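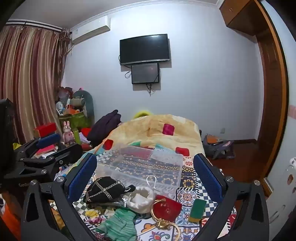

Babak Amini
Product Manager, Marketplace Tools

Rallatero Seller Hub
Order and stock control for shops that sell on more than one marketplace

Overview

Rallatero Seller Hub keeps one stock record for each item and passes it to every sales channel the shop uses. When an order comes in on one channel, the quantity is reduced on the others. It is meant for small and mid-sized retailers who list the same goods on a marketplace, on their own website and over the counter, and who now keep the figures in a spreadsheet.

The Hub is supplied as a hosted service. There is no software to install on the shop's own computers. A current web browser is required, and a label printer is optional.

Stock records

Each record holds a stock code, a title, a cost price, a selling price per channel, a weight and a storage location. Variants (size, colour, pack quantity) sit under a parent record and carry their own stock codes. A bundle can be built from existing records; selling the bundle reduces each of its parts.

A reserve level can be set per channel. If the reserve for the website is 3, the marketplaces will show the item as sold out when three remain, and those three stay on sale through the website only. Reserve levels are ignored for counter sales.

Records may be typed in singly or loaded from a CSV file. A single file may hold up to 900 rows. Larger catalogues should be split. Rows with errors are left out of the load and returned in a separate file with the reason given in the last column.

Orders

Orders from all channels appear in one list, oldest first. The list can be filtered by channel, delivery method, storage location or status. Status values are New, Picked, Packed, Sent and Returned. They cannot be renamed, although a free text note of up to 410 characters can be added to any order. Notes are not sent to the channel and are not seen by the buyer.

Picking sheets are printed by storage location or by order. Dispatch confirmation and the tracking number are sent back to the channel when the order is marked Sent. Marking an order Returned does not put the goods back into stock. The quantity must be accepted on the Returns screen, where it can be entered as resaleable or written off.

Synchronisation

Quantities are sent to the channels every 5 minutes, and at once after a sale. If a channel does not respond, the update is held in a queue and tried again. Held updates are shown in amber on the Channels screen. An account holder can choose to have listings paused on a channel that stays out of contact. This setting is off when the account is opened.

Prices are sent only when changed. The Hub does not follow competitors' prices and does not alter a selling price by itself.

Users and permissions

Three user levels are available:

Owner: all functions, including billing and channel connections
Manager: stock, orders, returns and reports
Packer: order list and picking sheets, with prices hidden

Every change to a quantity is logged with the user name, the time and the previous value. The log can be exported but not edited.

Reports

Sales by channel
Sales by stock code
Margin after channel fees
Returns by reason
Slow stock

Fees are calculated from a table kept by the account holder. They should be checked when a marketplace changes its terms, as the Hub does not read fee schedules from the channels.

Editions

Rallatero Cultlow: one storage location, up to 3 channels, Owner and Packer users.
Rallatero Etthorpe: several storage locations, no limit on channels, all user levels, bundles and the margin report.

An account can be moved from Cultlow to Etthorpe at any time without reloading records. Moving back is possible once the stock is held in a single location and all bundles have been removed.

Setting up

Connect one channel first and let the Hub read its listings. Match them to stock records by stock code, then connect the next. Listings without a stock code are placed in an Unmatched list and are not synchronised until matched by hand. Carry out a stock count before synchronisation is switched on.

Support

Technical questions: Behrouz Dehghan, Channel Integration
Trade accounts and resellers: Lumbantobing Retail Systems

Page last revised August 28, 2025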